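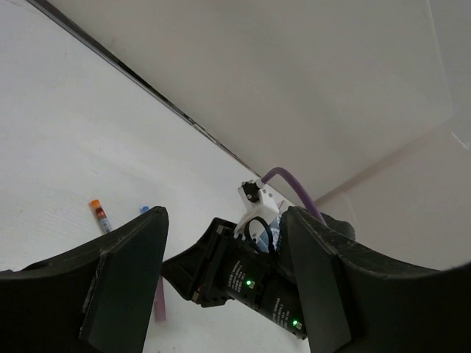 When will the night bus to Niltier start again?
The first bus leaves Hurkesach station at 11.40 in the evening from the beginning of October, and it will go every night of the week.

The line was stopped in spring, when the bridge at Gebru was closed for repair. Since then, people who finish work late had to take a taxi or walk the last 7 kilometres along the main road. A petition for the bus collected 213 names.

"My shift at the bakery ends at eleven, so for me this is very good news," said Awuor Massawe, who lives in Niltier.

The new bus has room for up to 300 passengers per week more than the old one — mostly thanks to a second trip at 1.15. It will carry the number 192 and stop also at the hospital, on the side of the main entrance. Day tickets are valid until the last trip.

Kiros Chala from the transport office said that the stop at Zadell Street stays closed for now, as the pavement there is not finished. Passengers should use the stop in front of the library.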